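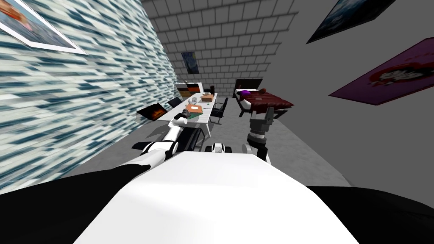

*Page last changed: 31st January*

**Re: [vemia-list] Tilted head camera and reach errors in the bedroom set**

The earlier message asked:

> We trained on the Petdale rooms with the head camera level. As soon as the view rolls to one side, the left arm stops short of the desk or goes past it. Are you seeing the same with Vemia, or is it something in our setup? Also, do you retrain from scratch or fine-tune?

We see the same. The render at the top is from our bedroom scene, with the floor sloping down to the left and the left gripper just above the near edge of the desk. The right arm is held up and takes no part in this test.

What we changed since September:

- The camera roll is now drawn fresh for each episode. Before that it was fixed at zero for the whole training run.
- The policy gets the roll angle as an extra input. Leaving it out made training slower and the final result worse.
- Wall textures and posters are swapped at random, but the furniture stays where it is.

We ran 126 test episodes with the new policy, all in simulation and all with a rolled view. It missed the reach target in 11 of them. I went through the misses, and most have the same cause: the arm hides the target late in the reach, and the policy carries on with an old estimate. Two were plain collisions with the desk edge. I don't think those have anything to do with roll – we get them with a level camera too.

On your second question, we fine-tune. Starting from the level-camera checkpoint worked fine for us, as long as the first layers were not frozen. We froze them at first and lost a good deal of time on it.

One thing to check on your side is the frame your targets are stored in. The Hirvonen loader writes them in the camera frame by default, so a rolled view moves the target along with it. Set it to the robot base frame and run your level-camera tests again before you change anything else.

I have not tried any of this on hardware. The Uveo export still drops the roll input, and I want that fixed first. The config files are in the usual folder, under bedroom-roll.

> Is the desk height fixed in your version?

Yes, for now. Varying it is next – I'll post numbers when there are some.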